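Good practice for loading a washer with a two-arm robot

These are the working rules we use at Lendivel for laundry trials. They cover one job: moving clothes between a basket and a front-loading washer. Darius Bogdan wrote the first version, and Veronica Neagu keeps it up to date.

Before you start

Unplug the washer and shut off its water supply. The machine only has to be a door and a drum for this work. Open the door as far as the hinge allows and check that it stays there when you let go.

Set the basket within reach of one arm, at a height where the hand can get to the bottom of it. Tie back any cable that could reach the drum opening. Make sure the stop button is in the operator's hand before the motors are powered.

Setting limits

Set the joint speed cap to level 6 for new operators. Gavin Moffat can raise it after a supervised session. Mark the door rim as a no-contact zone in the planner, with a 49 mm margin on the hinge side.

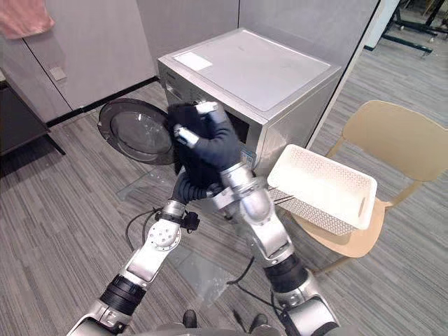
Arms may cross only when both are holding the same garment. In that case, one arm leads and the other follows at half speed. If the follower loses its grip, stop both. Do not let the lead arm finish the move on its own.

Working at the opening

1. Bring the garment up to the opening and pause.
2. Check that no sleeve or strap is caught on a wrist or finger.
3. Send one hand in. The other waits outside the rim.
4. Open the fingers fully before pulling back.
5. Withdraw along the same path used going in.

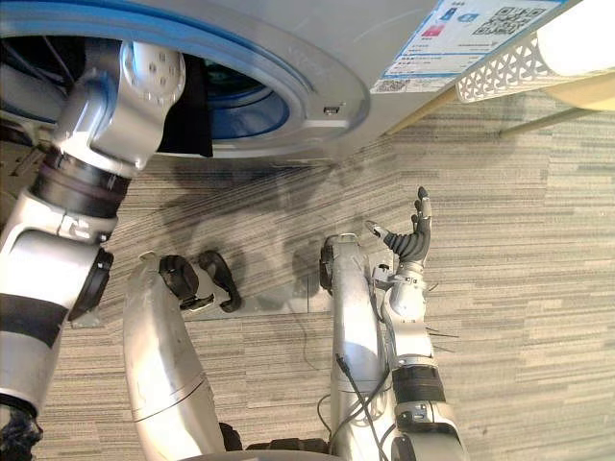
A hand inside the drum is out of the operator's sight, so rely on the wrist force reading. Stop if it jumps, even if the arm is still moving freely. People stay clear of the machine until the hand is back outside and the arm is at rest.

If cloth is left over the lip, treat it as a new pick. Pushing it in with the back of the hand wears out the gloves and strains the door seal.

After the session

Power down the arms before anyone reaches into the drum. Log each stop with its cause, including the ones that seemed minor. Use form 515 for contact with the washer and form 661 for a dropped garment. Completed forms go to Liviu Filip before the next session.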